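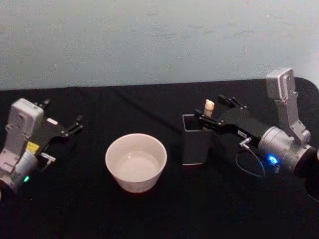 Orhun Kılıçarslan objected at the draft stage that a bowl of clear water tells a reader very little unless the fill line is defined first, and the definition used in this section follows from that remark. Fill level is taken as the vertical distance from the rim to the water surface, measured at the wall of the bowl. The depth at the center is not used, as bowls of the Onach and Ultasier patterns differ in the curvature of the base.

4.2 Tabletop arrangement

The arrangement consists of a round white bowl with a shallow layer of water and a dark, square, open-topped container standing to its right. Both rest on a black cloth in front of a plain wall. The cloth was chosen for contrast with the rim — a pale ellipse on a black ground can be traced by eye without further marking. It was not ironed between sessions, and its folds are treated as part of the background. Figure 3 gives three views of the bowl, the first and third with the container.

Clear water has low contrast against a white glaze. Its surface is located mainly by reflections on the inner wall and by the slight change in tone where the water meets it. Raters in the Rizvi series, working from stills, were told to mark the waterline only where one of these cues was present and to leave the item blank otherwise. Of 779 stills, 19 were left blank by every rater. These were removed from the level analysis but kept for the analysis of object position, where the state of the water has no bearing.

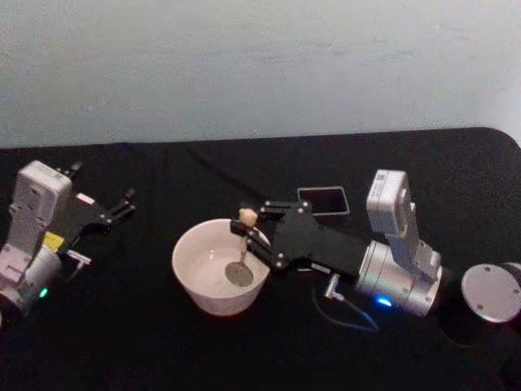 The second measure, spacing, is the gap between the nearest points of the bowl and the container at cloth level. It is recorded only for views in which both bases are visible. Where a base is hidden, the spacing entry is blank and the view contributes to the rim measures alone. No attempt was made to estimate a hidden base from the position of the rim, as the flare of the bowl makes the two differ by an amount that depends on viewing height.
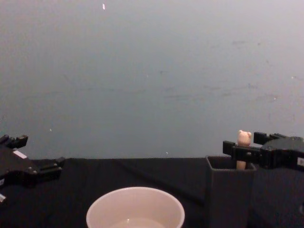 Does the square container need to be level with the bowl for the spacing measure to hold? The measure tolerates a container set farther back, provided the gap is taken between nearest points and not along the front edge of the table.

Agreement between raters was checked on a subset of 100 stills, using the Pratero scoring sheet without changes. Disagreements were concentrated in views taken from a low angle, in which the near side of the rim hides part of the water surface. For these views the mark on the far wall was used alone.

Figure 3. Bowl on black cloth, three views: with water and square container (first and third), with spoon (second).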